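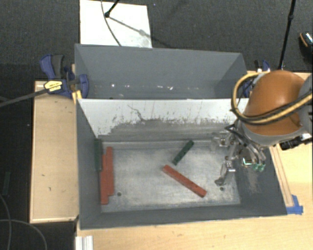
Week 10 handout: safe working at the cell
Notes by Emiko Kaneko, Studadton

Standards get quoted a great deal and read very little. A printed risk assessment on the door tells you that a printer works. Ask when it was last changed, and whether the gripper or the bin has been changed more recently.

Points for the seminar:

Clamps. A bar clamp is fine for a trial. Who checks it, and how often? "Regularly" is no answer.

Hoses and cables. Go through the arm's full reach - the usual path is too little.

Worn surfaces. Scuffs and scratches inside a bin go in the log. Takagi disagrees and will say so.

Feet. Mark the floor limit before power-on.

Reading: Dlamini's notes, section 73. Be wary of his claim that slow speed makes a cell safe.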